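Search this site Go

Findalano Repair Shop & Parts Counter

HELP WANTED - front counter / intake person, part time going to full

Posted Tuesday, January 17, 2023

Need somebody at the counter. Soon. Like before March if at all possible, March is when the school jobs start coming in and I can't be up front and in back both.

Who we are: small shop, Kushwaha building, ground floor, door on the alley side (front door sticks, don't bother with it). We fix computers, printers, the odd sewing machine, radios if Wycliffe feels like it. Been doing this a good while. Four of us right now.

The job:
- Answer the phone. It rings a lot. Mostly people asking if theirs is ready
- Write up the ticket when stuff comes in. Name, number, whats wrong with it in the customer's own words, not yours
- Tag it, shelf it, tell the back
- Take payments, cards and cash, close the drawer at night
- Order parts off the list. We use Cadent for tickets and ordering both, you'll pick it up in a day or two
- Call people who haven't picked up. There is a whole shelf of these
- Sweep

You do not need to know how to fix anything. If you want to learn, great, Shanti Dubey runs the bench and she'll let you sit with her on slow afternoons. Two of our techs started at the counter. But the counter comes first.

What I'm looking for: shows up on time. Handwriting somebody else can read. OK with people who are upset, their photos are on that thing, they're scared, be nice. Can lift a full size tower and a laser printer without hurting yourself. Some Spanish a big plus. Typing, normal speed is fine.

Don't need: degree, certificate, cover letter. Please no cover letter.

Hours: Tuesday thru Saturday, noon to close, we close at 6. Saturdays we open at 10 and they are busy. Will go full time after the first three months if it's working for both of us.

Pay: $700 a week while training, $800 after. Plus $1000 at the end of the year if you're still here, everybody gets that, me included. Parking in the Lenlow lot is covered, you'll get a sticker. Paid holidays, one week paid vacation the first year, two after that.

How to apply: come by any afternoon and ask for Gaurav Tiwari (me), or leave a message at extension 1611 with your name and a number and when you can work. Say the number twice please. If you've got a resume bring it, if not just write down your last two jobs and who to call. I call everyone back, might take a few days.
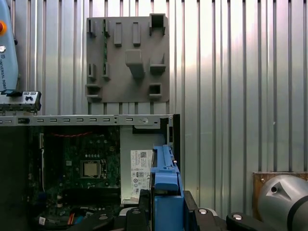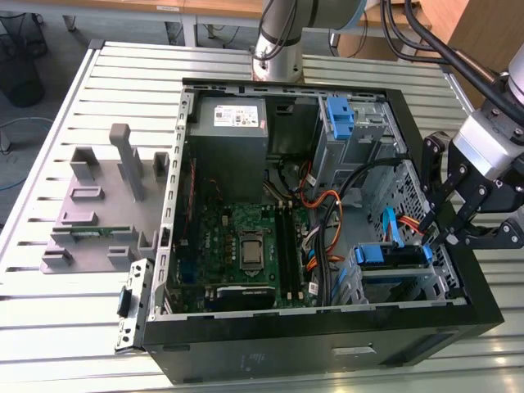 If I like you we do a paid trial, two afternoons. You work the counter with me, you get paid for both weather or not we go ahead. After that I'll tell you yes or no right away, no stringing along.

Bring two forms of ID for the paperwork. Under 18 won't work for this one, sorry, it's the cash drawer.

Thanks. Pass it on if you know someone good.
- Gaurav

3 comments

Dexter Ignacio
Is the two afternoons any two, or does it have to be Saturday? I have class Thurs and Fri till 3 this term.

Gaurav Tiwari
@Dexter any two. But the job itself is Tues-Sat noon to close so think about the class thing. Come in and talk, maybe we can split it

Berkay Altıntaş
Worked the counter there for a year, good place. Gaurav pays on time and the pickup shelf really is that bad. Get the phone voice down early and you'll be ok.

Sign up for our newsletter: shop hours, sales, tips. Enter your email Subscribe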